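How a Big Meeting Table Works

By Verna Ostrowski

Grown-ups who work in offices often sit down together at one big table. They talk, look at papers, and decide things. This is called a meeting, and the table is called a conference table.

A conference table is long for a simple reason. Everyone in the meeting needs a place to sit and enough space in front of them to write. Big tables are hard to carry through a door in one piece, so many of them are built in sections. The sections are pushed together in the room. If you find a thin line running across the top of a big table, you have found the place where two sections meet. It is called a seam.

Many conference tables are white or another light color. A light tabletop makes a room feel brighter, and dark things are easy to find on it. It also shows every drip of juice, so it needs to be wiped often.

What do people bring to a table like this? Mostly they bring three kinds of things.

The first kind is for drinking. Talking for a long time makes your throat dry. Some people use a paper cup, and others bring their own mug or bottle from home. A lid helps in two ways. It slows down spills, and it keeps a hot drink from cooling off too fast.

The second kind is for reading and writing. This means books, booklets, notebooks, and folders. A folder keeps loose pages together so they don't slide away.

The third kind is for the computer. A mouse moves the little arrow on the screen. A mouse pad goes under the mouse. Some pads have a soft bump along one side, called a wrist rest, and that is where your wrist goes while your fingers do the clicking.

Cups and reading things on a white table, with a mouse in the first and third pictures:

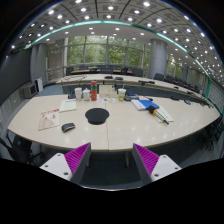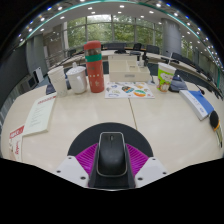
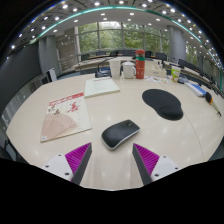 Why do people keep drinks away from papers and computers?

Paper soaks up water quickly and goes wavy when it dries. Computer parts can stop working if liquid gets inside them. Keeping the drinks together in one spot, away from the pages, means a spill has less to ruin.

Tidying a big table is easier if you do it in order. Drinks go first – empty cups to the trash, mugs to the sink. Next come the papers. Put them in a stack with the biggest at the bottom and the smallest on top. Small flat things like cards and stickers are easy to lose under a book, so look there before you carry the stack away. The mouse goes back on its pad. Last of all, wipe the top from one end to the other with a damp cloth.

Try it at home

You can make a meeting table out of your kitchen table. Ask a grown-up before you move anything that belongs to them.

1. Put out one cup, one book, one notebook, and one pencil for each person.
2. Sit down and open your notebook flat.
3. Can you write without bumping your cup? If you can't, move the cup farther back and try again.
4. Draw a map of the table that shows where each thing ended up.

Words to know

Conference table: a large table where a group sits to talk and work.
Seam: the line where two parts are joined.
Wrist rest: a raised, soft part that holds up your wrist.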